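[Protthorpe-tenants] Re: Cables and floor clearance at the desks

From: Gijs Smits
To: Protthorpe-tenants list
Date: April 4, 2026

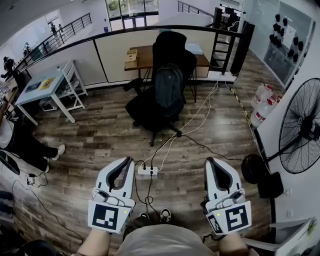

Thanks to everyone who answered. I've put my reply under the parts of Munis's message that still need one, and trimmed the rest.

Munis wrote:
> Before we spend money on floor boxes, can we agree on what the
> actual problem is? I count two separate complaints in this thread.
> One is people catching their feet. The other is chair wheels
> running over leads. They don't have the same fix.

Agreed, and I should have separated them in my first message. The feet problem is mostly power strips left in the open part of the floor, out where people walk up to the desk. The chair problem is any lead that goes under the desk chair to reach something on the other side, such as a fan. A lead like that gets rolled on every time someone pushes back.

The first one we can fix ourselves in an afternoon. The strip goes up under the desk top or hard against the partition, and the slack gets tied. For the second, the lead has to go around behind the chair, along the bottom of the partition, and that will usually mean a longer lead.

> I would also like to know who is allowed to screw things into the
> desks. The ones with the thin metal legs came with the lease.

I checked the lease. The desks belong to the landlord and we are not to drill them. Clamps are fine. Jalali has used clamp-on trays at her end for the past year and they have left no marks on the wood. They grip the back edge of the desk top, so the desk has to be pulled out from the partition to fit one and then pushed back. Allow for the thickness of the clamp or the desk will sit crooked.

The tray she uses is the Trukitura one. It takes a full-size power strip with the plugs in, provided the plugs are the flat kind. Bulky adapters at the end of the strip will foul the lip of the tray. If you have a lot of those, mount the strip face down and use ties.

> What about the long white cables? Those aren't power and I don't
> think they should be in the same tray.

I'd keep them apart too. The long runs that cross to the partition should follow the wall and come out at the desk they serve. At the moment some of them take the shortest route, diagonally over the boards. I have a box of adhesive clips that will hold them along the dark strip at the foot of the partition. I tried three of the clips there in June last year and they are all still up.

Please don't tape cables flat to the floorboards. We had to clean the adhesive off after the last tenant and it took the colour with it in two places.

> The striped floor tape has been mentioned twice. Is it a marker for
> cables or is it something else?

It marks the edge of the part of the floor we keep clear by the low ledge. It was put down before my time. It isn't meant to hold anything down, and I would ask people not to use that side as storage. The big water bottles should be moved in against the wall when someone is passing anyway. They are heavy, so use the trolley.

> My last point is chairs. Half of them are used as coat racks and
> bag stands, and then somebody moves the chair to get by and the
> strap goes under a wheel.

I do this as well. A backpack on the chair is handy, but it does make the chair awkward to shift, and a loose strap or a loop of cord by the wheels will wrap around a caster sooner or later. I had to cut one free with side cutters. I would like to try hooks on the ends of the desks, again the clamp type. They cost less than the trays and they take no floor space. If you don't want one at your desk, say so and I'll leave it off.

Costs, as far as I have them. For eight desks, trays and ties come to around $195 at the price Jalali was quoted. That doesn't include hooks, longer fan leads or any replacement power strips. I'd rather people bought their own strips, as the number of sockets wanted differs so much from desk to desk. Please get one with a switch and a long enough cord that it can reach the outlet from under the desk top without being pulled tight. Don't plug one strip into another. If your outlet is too far away, tell me and we'll look at swapping desks around.

What I need from each of you:

Your desk number, and whether you want a tray.
The length of your current power strip, end to end, without the cord.
Whether you run a fan or a heater, and which side of the chair it stands on.
Anything at your desk that can't be unplugged for an hour.

I'll hold the order for 14 days from the date of this message. If I haven't heard from you by then I'll assume you don't want a tray, but I would still ask you to tie up the slack and get the strip out from in front of your chair.

One correction to my earlier message. I said the partitions could be shifted to give more room behind the desks. They can't, at least not without taking down the rail along the top, so please disregard that.

Gijs Smits
Protthorpe, upstairs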